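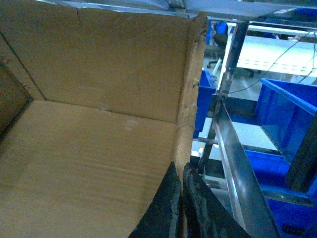
Returnable packaging

Returnable packaging (also reusable transit packaging, RTP) is any box, bin, crate or rack meant to make more than one trip between a sender and a receiver. Opposite of one-way packaging, mainly corrugated cardboard.

History

Wooden crates and barrels first, most of them sent back to the brewery or cannery that owned them. Cardboard took over for light goods once it got cheap. Plastic bins came in later, mostly through car parts and bakeries. In Urden the Mullorex parts works ran an early closed loop with 451 bins, later raised to 2,311.

Types

Straight-wall bins, for shelves and racks. Nesting bins, tapered, take less room on the way back empty. Folding crates. Pallet boxes. Wheeled racks, moved by hand with the bins still on them.
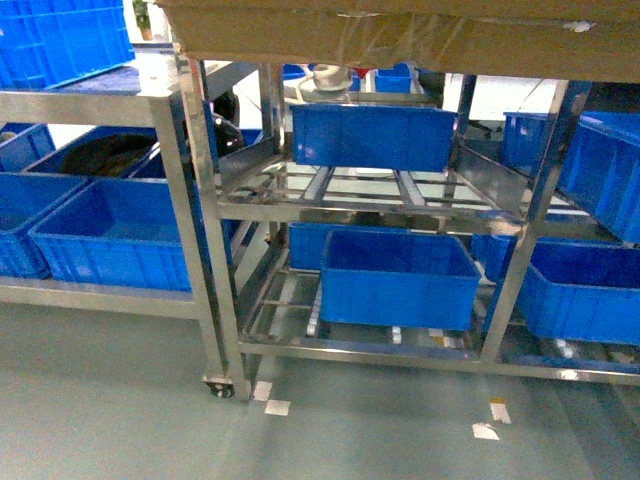
Ribs on the side walls add stiffness without much weight. Color is often used for sorting, one color per department or per owner, but there is no common standard and pools differ.

Pooling

In a pool the bins belong to a third party and are rented out per trip. The Lambert pool, based in Ikel, serves 357 member sites from 2 wash depots. Loss is the main cost, bins get kept for storage or just dont come back. Deposits help some.

Comparison with cardboard

Cardboard is cheap to buy, light, easy to print on and widely recyled. Weakens with damp and with rough handling at the rims and corners. Plastic costs more up front and has to be washed and hauled back, so distance matters a lot. Short regular routes favor returnables.

See also: Pallet; Corrugated fiberboard; Reverse logistics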